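Notebook, dye shed, April 2024

Second madder bath for the Berkar wool. Weighed out 324 g of scoured yarn, four skeins, all from the Jasar lot. Mordanted overnight in alum at the usual strength, no cream of tartar this time. Rinsed once and left in the bucket with the lid on.

Ground root is the last of the December bag. It smells fine but the colour coming off it is browner than I'd like. Salim Laizer reckons the tank water is too soft and we should add a bit of chalk. Put in a level teaspoon and the liquor went redder within a few minutes. Should have done it on the first bath.

Held it under 70 degrees for an hour, then turned the ring off and left the skeins in to cool. Skein 3 had a tie too tight near the label end and has a pale band. Retie loosely before the next one.

Ilham Gaber wants 271 g of the darker shade for the Chege blanket. Not enough root left for that.
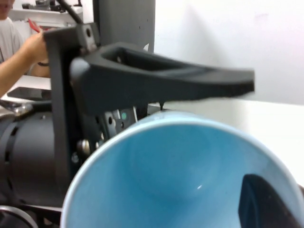
Exhaust bath is saved in the blue drum. Will try the two small grey skeins in it, no fresh root, and see if we get a decent coral.

To do: order madder, wash the strainer cloth, find the other thermometer.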